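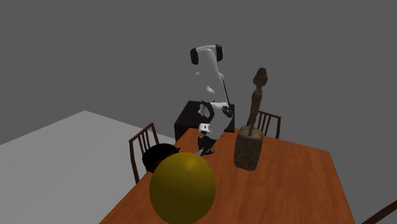
Re: [skusdale-home] Refinishing a dining table with hardwax oil, is it worth it?

Search this list
Enter keywords

From: Giuliana Alvarado
To: skusdale-home

Teodor Manole wrote:

> We did our dining table with the Prerden hardwax oil in September and
> I can't say enough good things. One coat, buff it in, done. No sanding
> between coats because there is only the one coat. The can says it
> stands up to wine, coffee and hot plates. I won't be going back to
> varnish. At 229 for the kit it isn't cheap but you will never have to
> strip the table again. Anybody on the fence should just do it.

Teodor, glad you like yours, and I mean that. But "never" is a long time and you've had it on since September. I'd like to hear from you after a couple of winters with the heat running and people leaving wet glasses wherever they please.

My trouble is with the one coat business. I used a different one-coat oil on my mother's old table and it looked great for 2 months. Then the spot where she sits went dull, and after that there were gray rings near the middle. I wrote to the company and they told me I must have left too much on the surface. I wrote back that I'd wiped it exactly the way the leaflet said, and they told me I must have wiped off too much. So take your pick.

The other thing is the sanding. You skip it between coats, fine, but you still have to take the old finish off first, all of it, or the oil has nothing to soak into. That was by far the most work on mine. I went up to 120 grit and stopped. Sugeng Nasution told me on this list last year to go to 300, and I still think that's too fine for oil. The wood gets so smooth it hardly takes any. Sugeng, if you've got a test board that shows otherwise I will look at it, but I'd want to see both halves from the same plank.

About the hot plates. What does "stands up to" mean? A plate from the cupboard? A pot off the stove? The leaflet I had said "normal household heat," and I couldn't find one word on what that was supposed to be. I use trivets no matter what is on the table and I'd tell anybody else to do the same.

What I will give oil credit for is the patching. When varnish goes bad in one place you can fight with it for a week and still see the edge. With oil I rubbed the dull spot with a gray pad, put a little more on, and the next evening it matched pretty well. It didn't match in low sun from the side, but my mother says she can't see it, and it's her table.

So before anyone spends 229 on a kit, a few questions for those who have had one of these on for a good while:

- How often do you put more on, really? Not what the can says.
- Does the white-tinted kind go yellow? Qistina Sopacua had it on a desk, if she's still reading.
- Has anyone tried the Robles soap on it? I've read that it cleans well and I've read that it strips the finish, sometimes on the same page.

And please lay your rags out flat outside to dry. Don't ball them up in the trash. I know it's on every can, but Suryani Osman's garage was full of smoke over exactly this, and she reads labels.

Giuliana

3 replies | 23 views | Share this message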